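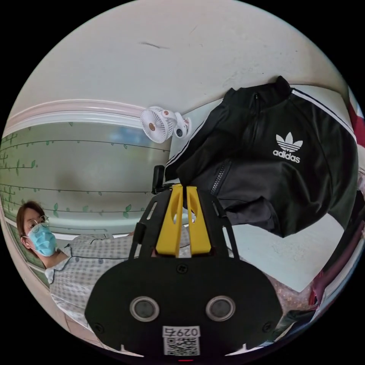
Nulton launches Kevo, a paired hand-held gripper kit for people who would rather teach folding than code it

Ovcombe, 2 Apr 2025

Nulton today opened orders for Kevo, a two-handed gripper kit that records a person doing a household job and turns the recording into training material for robot arms. The person holds one gripper in each hand and does the job. The arms can stay in their crates, which in our experience is where a good many of them are anyway.

Each Kevo gripper has a pair of yellow fingers on an open black frame and a numbered label with a QR code, so that a recording can be matched later to the gripper that made it. The fingers are the same shape as the ones in Nulton's arm-mounted set, and they are about as graceful. Anyone who has tried to pick up the hem of a shirt with two flat pieces of yellow will gain some sympathy for robots, and possibly for toddlers.

The launch release concentrates on laundry. We looked at easier places to start and our customers kept asking for laundry. Cloth slides, bunches, hides its own corners and never lands the same way twice. A track jacket adds a zipper and a collar with opinions. 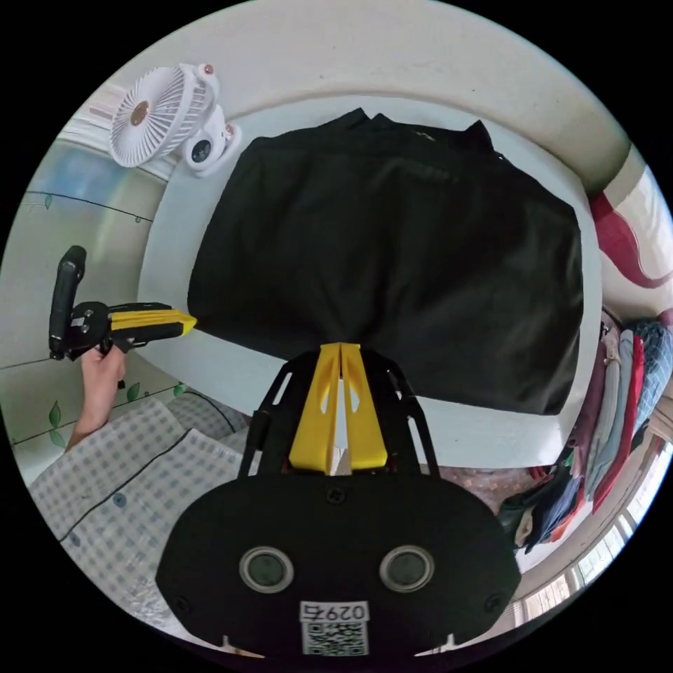
For that reason the kit comes with a task guide written for dark clothing on pale surfaces, pale clothing on pale surfaces (good luck) and everything in between. The guide covers laying out, pinching a hem, lifting with one hand or two, squaring up sleeves and starting over. The section on starting over is the longest.

"People ask me whether they need training to use it," said Agathe Rolland, product lead for Kevo at Nulton. "They need a shirt and some patience. We supply neither. I folded for a whole afternoon on my first day with the prototype and produced something my mother would have quietly refolded. It was still perfectly good data."

Before launch, Nulton put Kevo through a home trial with its distribution partner, Sfakianakis. Participants used their own rooms, their own furniture and their own clothes, and were asked not to tidy up for us. The trial produced 3,027 recordings from 312 homes. Of those, 571 were rejected by the checking software, most often because a garment had left the work surface and gone to the floor, taking the recording with it. We have since made the checker a little more forgiving and added a page on what to do when this happens. The page says to pick it up.

Changes made after the trial include a softer grip sleeve, a clearer start tone and a shorter setup. The old start tone was identical to that of a popular microwave, a fact that came to light in several kitchens at once.
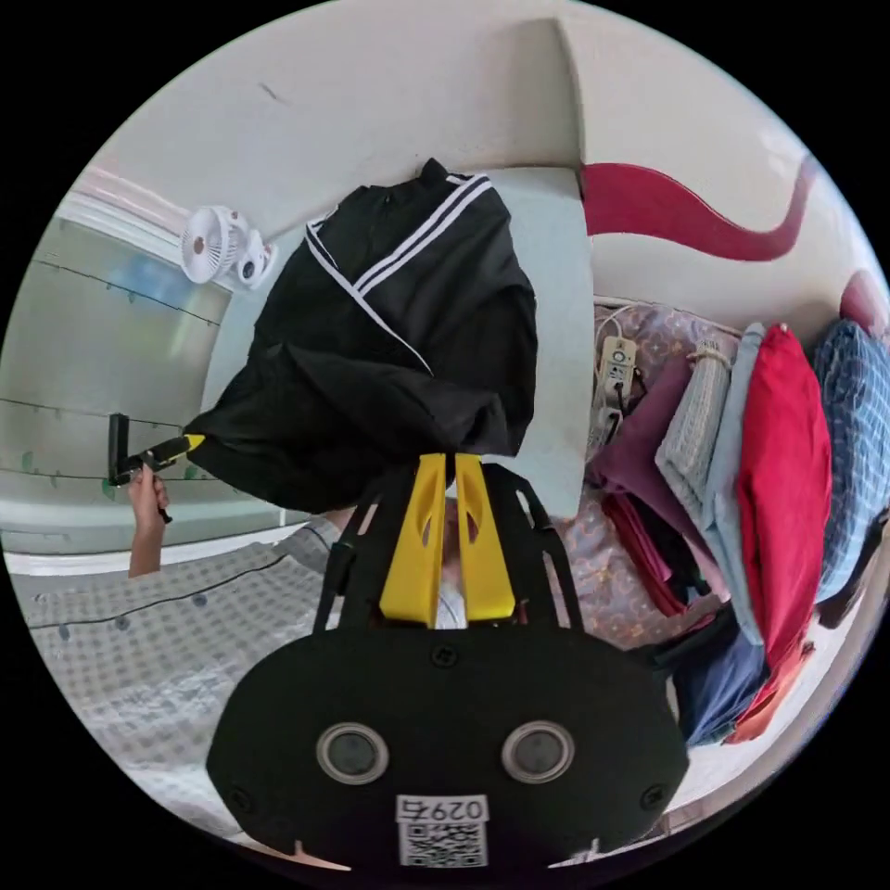 What's in the box

Two Kevo grippers, left and right
Two wrist straps
Spare yellow fingers, one pair
Charging dock and cable
Printed task guide, with a laundry section and a shorter one on dishes
Access to the Kevo desk software for one workstation

Price and availability

Kevo is sold as a complete pair and is available now from Nulton and through Sfakianakis. Orders placed in April ship within 15 working days. Labs and companies taking several pairs can ask for a quote, and will get one from a person. Single grippers are not offered. We tried folding a jacket with one hand and would not wish to be responsible.

Existing owners of the Nulton arm-mounted set can load Kevo recordings after a free software update. Owners of other arms will need the adapter plate, sold separately, and should check the fit list on our site before ordering.

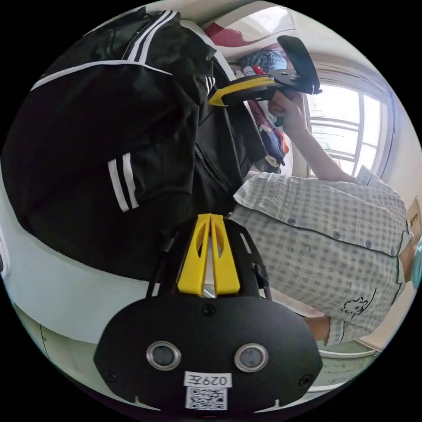

Can Kevo be used by someone who has never worked with robots?

Most of the people in the home trial hadn't. The setup takes you through pairing the two grippers and making a short practice recording, and after that the job is the same one you already do at home, only slower and with worse fingers.

About Nulton

Nulton designs grippers and recording tools for teams that teach robots everyday work. The company is based in Ovcombe, where its staff wear noticeably better folded shirts than they used to.

Press contact

Agathe Rolland, Nulton, Ovcombe. Review kits are available on loan to journalists. Please send back both hands.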